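드렌다리 지역 아동 돌봄 공백 여전…방과후 대기 2,643명

드렌다리 지역의 초등학생 가운데 방과후 돌봄을 신청하고도 자리를 배정받지 못한 아동이 2,643명으로 집계됐다. 지역 아동정책 연구기관 플레키스가 5월 펴낸 아동 돌봄 실태 보고서에 담긴 수치다.

보고서는 관내 초등학교와 지역 돌봄기관의 신청·배정 자료를 대조해 작성됐다. 두 곳 이상에 중복 신청한 아동은 한 명으로 처리했고, 신청 후 보호자가 철회한 경우는 집계에서 뺐다. 방학 중에만 운영되는 단기 과정도 조사 대상에 포함되지 않았다.

권역별 편차가 컸다. 대기 아동은 신규 주거단지가 들어선 덤리 권역에 집중됐으며, 므시망 권역에서는 일부 기관이 정원을 채우지 못한 채 운영 중인 것으로 나타났다. 두 권역을 잇는 버스의 배차 간격은 오후 시간대 기준 약 30분이다. 연구진은 저학년 아동이 보호자 없이 이동하기 어려운 점을 들어 므시망의 여유 정원을 덤리의 대기 수요에 그대로 대응시킬 수 없다고 판단했다.

보고서 책임자인 울란 리엠 연구위원은 "전체 정원과 전체 신청자를 단순 비교하면 부족분이 실제보다 작게 산출된다"며 "통학 거리와 종료 시각을 함께 반영한 권역 단위 추계가 필요하다"고 밝혔다. 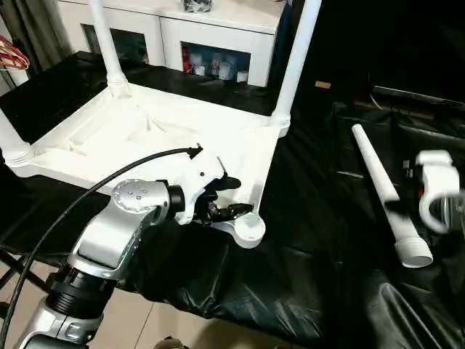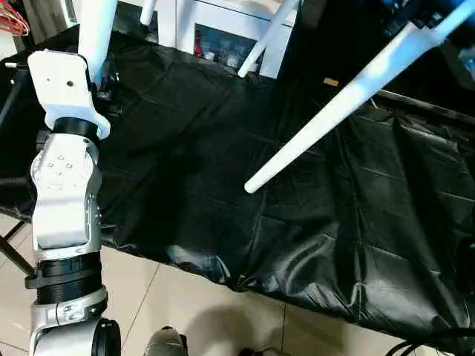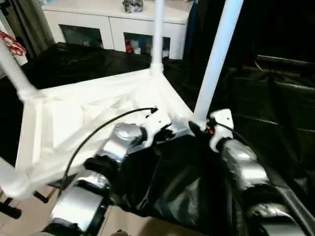

로봇 팔이 보이는 작업 현장. 세 장 모두 같은 장소.

운영 시간도 쟁점으로 다뤄졌다. 조사 대상 기관 상당수가 오후 5시에 운영을 마치지만, 맞벌이 가구 보호자가 희망한 종료 시각은 대부분 그 이후였다. 연장 운영 기관은 덤리 권역에 세 곳이 있으며 모두 대기자가 있는 상태다. 연장 시간대 인건비는 현행 지원 기준에 별도 항목으로 잡혀 있지 않아 기관이 자체 예산으로 부담한다.

덤리 권역에서 돌봄기관을 운영하는 오베드 아사모아 원장은 "공간은 확보할 수 있으나 저녁 시간 근무자를 구하지 못해 증원 신청을 보류했다"고 말했다. 보고서 역시 정원 확대가 지연되는 요인으로 시설 면적보다 전담 인력의 채용난을 먼저 꼽았다. 전담 인력의 계약 단위가 학기별로 나뉘어 있어 학기 중 결원이 생기면 다음 채용 시기까지 충원이 미뤄지는 사례도 확인됐다.

특별한 지원이 필요한 아동의 배정 현황은 별도 장에서 분석됐다. 장애 아동과 한국어 학습 지원 대상 아동은 보조 인력이 배치된 기관에만 신청할 수 있어 선택 범위가 제한적이다. 연구진은 현재 기관별로 관리되는 보조 인력을 권역 단위로 통합 배치하는 방안을 제시했다. 다만 소속과 근무지가 달라질 경우의 복무 관리 기준은 후속 검토 과제로 남겼다.

플레키스는 권고안에서 덤리 권역 연장 운영 기관 확대, 연장 시간대 인건비 항목 신설, 대기 순번의 온라인 공개를 우선 과제로 제안했다. 대기 순번은 현재 기관에 전화로 문의해야 확인할 수 있으며, 배정 결과 통보 기한도 기관마다 다르다.

드렌다리 교육지원 담당 부서의 마리키 넬 팀장은 "순번 공개는 기존 신청 시스템의 기능 보완으로 처리할 수 있어 예산 부담이 크지 않다"고 설명했다. 인건비 지원에 대해서는 "추가 소요액을 산정하는 단계이며 지원 비율은 정해지지 않았다"고 답했다.

학부모 단체의 얍시라 렌초 대표는 권고 방향에 동의하면서도 신청을 포기한 가구가 조사에서 빠진 점을 지적했다. 대기 기간이 길다는 안내를 받고 처음부터 신청하지 않은 경우는 수치에 나타나지 않는다는 것이다. 플레키스 측은 다음 조사에 미신청 가구 대상 설문을 추가할 예정이라고 밝혔다. 보고서 전문과 권역별 원자료는 플레키스 누리집에서 내려받을 수 있다.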